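Quiénes somos - Taller Plista de química cotidiana

Enseñamos química con desconfianza. Suena mal para una página de presentación, pero es lo que hacemos y preferimos que se sepa antes de que alguien matricule a su hijo.
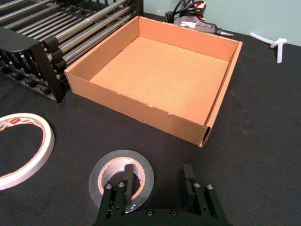 Plista es una escuela pequeña de química para adolescentes y adultos. Damos clase por las tardes, en grupos de 11 personas como máximo, y todo el programa gira en torno a una pregunta que solemos hacer el primer día: ¿cómo sabes que eso es un ácido? La respuesta habitual es «porque lo dice el libro» o «porque lo dice la etiqueta». Con eso no nos conformamos, y pedimos a los alumnos que tampoco se conformen.

De dónde salimos

La escuela la fundó Yae Imai después de bastantes años dando clase en institutos. Yae estaba cansada de corregir exámenes impecables de alumnos que no sabían decir si el bicarbonato subía o bajaba el pH del agua. Se sabían la definición de Brønsted y Lowry, escribían la ecuación de neutralización bien ajustada y luego, delante de un vaso de vinagre y una tira indicadora, se quedaban esperando a que alguien les dijera qué color tenía que salir.

Empezó con un curso de verano en un local alquilado y cuatro alumnos. El segundo año la cosa creció y se incorporaron otros dos profesores. Hoy somos 5 docentes, todos con formación en química o en ingeniería química, y por el taller han pasado 878 alumnos. Damos la cifra porque nos la piden. No demuestra que enseñemos bien: mucha gente va también a sitios malos.

Qué enseñamos

El curso principal se llama Kawaguchi y trata de ácidos, bases e indicadores. Son 4 bloques. En el primero se trabaja con indicadores naturales, sobre todo col lombarda, y se discute por qué un color no es una medida. En el segundo se pasa a la valoración, con bureta, y se repite la misma valoración hasta que los resultados se parecen entre sí. Este bloque es el que más abandonos provoca y no pensamos suavizarlo. El tercero se dedica a las disoluciones tampón, que casi todo el mundo ha oído nombrar y pocos han preparado. El cuarto es un trabajo propio: cada alumno elige un producto de su cocina o de su baño que diga algo sobre el pH en el envase y comprueba qué hay de cierto.

De ese último bloque salen las mejores clases. Un grupo se pasó tres tardes discutiendo qué puede significar «pH neutro» en un jabón. Neutro, para un químico, es 7 a 25 grados. En un envase la expresión se usa a veces para decir «parecido al de la piel», que es más bien ácida. Son dos cosas distintas con el mismo nombre, y quien compra el jabón no tiene por qué adivinar cuál le están vendiendo.

El segundo curso, Zesteslow, es más breve y está pensado para adultos que no tocan la química desde el colegio. Se ocupa de la velocidad de las reacciones: por qué la fruta cortada se oscurece, qué hace el limón, por qué la nevera retrasa las cosas y no las detiene. No se piden conocimientos previos. Sí se pide cuaderno, de papel, y que se anote también lo que sale mal.

Lo que no prometemos

Hemos leído muchas páginas como esta y casi todas aseguran que la ciencia es divertida. A ratos lo es. Una valoración repetida seis veces no lo es, y quien diga otra cosa probablemente no la ha hecho. Tampoco prometemos subir notas. Algunos alumnos nos cuentan que aprobaron después de venir; no tenemos manera de saber si habrían aprobado igual, así que no lo ponemos en los folletos.

No hacemos volcanes de vinagre y bicarbonato como espectáculo. El volcán tiene espuma, colorante y aplausos, y al terminar pocos niños saben qué gas ha salido. Si un grupo insiste, hacemos la reacción en un matraz, sobre una balanza, y miramos cuánta masa se pierde. Suele haber menos aplausos.

Somos también bastante escépticos con las aguas alcalinas, las dietas que dicen corregir la acidez del cuerpo y las mezclas de limpieza que circulan por ahí. Lo de mezclar vinagre con bicarbonato para limpiar nos lo preguntan en cada curso: en buena medida se neutralizan el uno al otro y queda, sobre todo, una disolución de acetato de sodio. Lo de mezclar lejía con vinagre o con cualquier otro ácido es otro asunto, porque se desprende cloro, y eso lo explicamos el primer día sin ninguna demostración.

Cómo trabajamos

Las sesiones duran dos horas. Hay una explicación corta al principio, el resto es mesa y al final se comparan los cuadernos. Los profesores no dan el resultado esperado antes de que el grupo haya escrito el suyo. Es una norma que molesta, sobre todo a los alumnos buenos - están acostumbrados a acertar - pero la mantenemos.

Gafas y bata son obligatorias durante toda la práctica, también para los padres que se quedan a mirar. Trabajamos con disoluciones diluidas. Los reactivos concentrados los manejan solo los docentes.

En abril abrimos un tercer curso, Tristar, dedicado a la electroquímica elemental: pilas, oxidación y recubrimientos. Lo hemos retrasado dos veces porque el guion no nos convencía. Ahora nos convence algo más. Los primeros en hacerlo pagarán la mitad y a cambio les pediremos que nos digan por escrito qué partes sobran.

Dinero y opiniones

Plista se mantiene con las cuotas de los alumnos. Hemos rechazado dos patrocinios de fabricantes de productos de limpieza, pues una parte del curso consiste en dudar de lo que dicen sus envases. Las tarifas están en la página de matrícula y son las mismas para todos, salvo el descuento para hermanos.

En esta web no hay testimonios. Los teníamos, eran todos buenos y los habíamos elegido nosotros. Quien quiera una opinión puede asistir gratis a una sesión del bloque de valoraciones y hablar con los que estén allí, incluidos los que se aburren.

Para reservar esa visita o preguntar por plazas, escriban a través del formulario de contacto. Contesta Yae, normalmente por la noche.

Página revisada el 22/03/2026.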